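Mumaleo Bench Kit

The Mumaleo Bench Kit is a small robot work cell sold by Ziteo for teaching, light assembly trials and the recording of manipulation tasks. It consists of a single jointed arm on a pedestal, a two-finger gripper, a controller, a work mat and a set of shallow trays. The kit is sold without a table or enclosure and can be set up on a bench or directly on a floor. The software supplied with it is called Kuster.

Background

Ziteo began as a supplier of replacement grippers and moved into complete kits when several of its customers asked for an arm that would arrive with matching hardware and a working calibration routine. The first Mumaleo model used a heavy steel baseplate and had to be bolted down. The current version replaced the plate with a smaller pedestal that can be screwed, clamped or weighted. The product lead for both versions was Fotini Vlachopoulos, who also wrote the setup manual.

The name Mumaleo was first used for the arm alone. Since the second version it has covered the full kit, and the arm is listed in the parts catalog as the Mumaleo A. Older manuals still use the name in the first sense, and the spare parts for the two versions are not all interchangeable. The wrist cable in particular differs in length and connector type.

Hardware

The arm has six powered joints. All cabling runs inside the links as far as the wrist, where it leaves through a side port and continues to the gripper. The joints have brakes on the first three axes only. When power is removed, the wrist can sag slightly under load, and the manual asks the user to support it before switching off.

The gripper is electric and closes on a parallel path. Its fingers are held by screws and can be exchanged without removing the housing. Ziteo supplies 2 finger sets, one flat and one with a shallow groove for round stock. Grip force is set in software. The lowest setting is intended for thin plastic parts, which the standard setting may mark or push out of line.

The controller is a separate box with an emergency stop on a cable. It connects to the host computer by network cable; there is no wireless option. A second port accepts signals from outside devices such as a foot switch or a part sensor.

Work area

The mat defines the area in which the supplied example programs run. It is matte in order to limit reflections in camera images, and it is not adhesive. Ziteo sells corner brackets for permanent setups, but tape at the corners is accepted in the manual for short-term use. Tape must lie flat where the arm passes low over the mat, and a raised edge can catch the fingers during a sweeping move. After any shift of the mat or the pedestal, calibration has to be repeated.

Trays are placed on the mat by hand. They are used as pick or drop locations, and the low rim keeps small parts from sliding away when a grasp fails. Tray position is not fixed by pins or slots. Kuster stores it as a taught point, or finds it by color if a camera is connected.

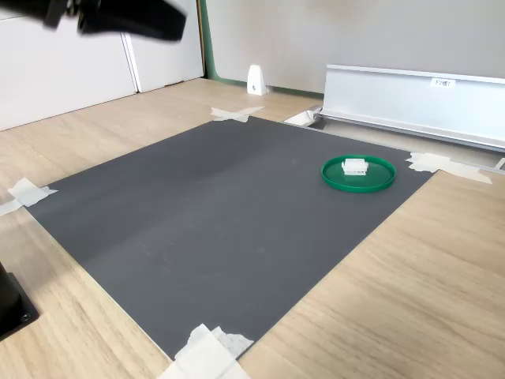
Taught points are recorded by moving the arm by hand in a low-force mode and pressing a button on the wrist. Each point holds the joint angles and the state of the gripper. The user then sets an approach height, which is the distance above the part at which the arm slows down. The default height is adequate for most flat parts but too low for anything that stands taller than the tray rim.

Software

Kuster runs on a desktop computer and presents a task as a list of steps – move, open, close, wait, check. Loops and simple conditions can be added. A text mode gives access to the same functions through a scripting interface, and programs written in one mode can be opened in the other, although comments are lost when a script is converted to a step list.

The recording function saves joint positions, gripper state and camera images with a common clock. Recordings can be trimmed and labeled inside the program. The storage format is documented, and a converter is included. Camera support is limited to models on a list kept by Ziteo, and unlisted cameras may open but deliver images with uneven timing.

Testing

An evaluation of the kit was published in November by Wodlow, a test workshop that reviews small automation equipment. The test used small plastic parts placed by hand in a tray at varying angles. Of 2,203 pick attempts, 938 were made with the flat fingers and the rest with the grooved set. The report rated the flat fingers as the better choice for block-shaped parts with steps or ridges, where the grooved set tended to settle on an edge and tilt the part as it closed.

Wodlow found repeat positioning adequate for the intended uses and described the hand-guided teaching mode as the strongest feature of the kit. Criticism was directed at the wrist cable, which limits rotation in one direction, and at the length of the calibration routine. The report also noted that the pedestal needs firm mounting at high speed – with weights alone, small movements of the base added up over a long run.

Availability

The kit is sold directly by Ziteo and through a small number of resellers. A service plan covers replacement of the gripper motor and one inspection of the joints per year. Fingers, trays and mats are available separately. Ziteo also rents the kit by the month, with the rental fee credited against a later purchase.

Related articles
Ziteo
Kuster (software)
Mumaleo A
Parallel gripper
Hand-guided teaching
Work cell calibration
Wodlow test reports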